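Budget for a second arm – one good or two cheap?
Forum > Buying and planning

canarm_fan
4 Feb 2023
We have money for one Noltow arm with the nice gripper, or two Itomex kits and 100 dollars left for spares. The job is dishes: mugs, bowls, a stand to hang things on. I am so excited to order, but I keep going back and forth!

reesbench
Two kits, easily. When one is down for a servo you keep working on the other. I had 3 failures in my first year.

tallowpine
Disagree. Price the gripper first. Mugs are slippery and curved, and cheap fingers flex. Put the money in the hand and save on everything else – table, mounts, cables.

canarm_fan
Fair point about the hand. Our current setup, wrist cam views:
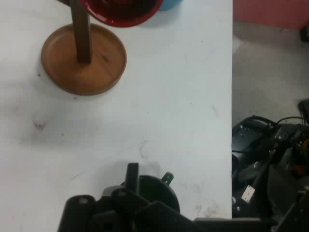
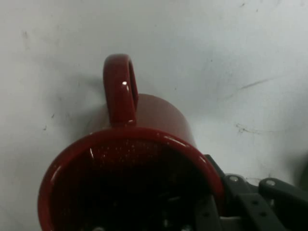

Also I forgot to say the table is staying, so there's no furniture in the budget. Does anybody know if the Noltow fingers can be bought alone? I could put them on an Itomex and have the best of both!

reesbench
Canarness sells an adapter plate. Mine took 5 weeks to come, so order early. Love this idea btw

tallowpine
Check the payload before you do that. Heavier fingers eat into it fast. I'd still go for the one arm.

canarm_fan
OK, writing to Canarness tonight. Will post the quote when I get it – hopefully before the end of February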